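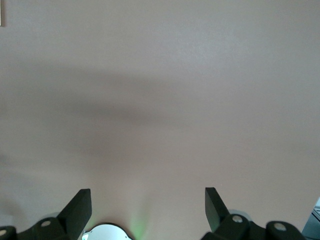 Search this site
Type and press Enter

Hivell Robotics Club: our gripper project
By Rehema Makori
Mar 24, 2025

Welcome to the gallery of our club. We began in September, and this page is for parents, for old members and for the other schools who wrote to ask what our arm can do. I kept the words short, as Jeptoo Mollel, who teaches us, has asked.

The view from the wrist. The two black fingers are wide open and there is nothing between them. We always start a run in this position, and the program is called Mbwambo, after the street of our school.

The round pale caps are on the joints of the fingers. New members learn the names of all the joints in their first lesson, before they may write any code.

Low down, between the fingers, there is a green glow on the pink. The little ones like this part the best.

Our log has now 1,008 pictures from this small camera. Each member must look through 45 of them and write in the notebook whether the fingers are open or closed. It is slow work, but we argue less than before.

At the Skunness meeting we will have 3 attempts at the picking task. Jeptoo wants that we practise the opening move again before we go.

More pictures will come after Skunness.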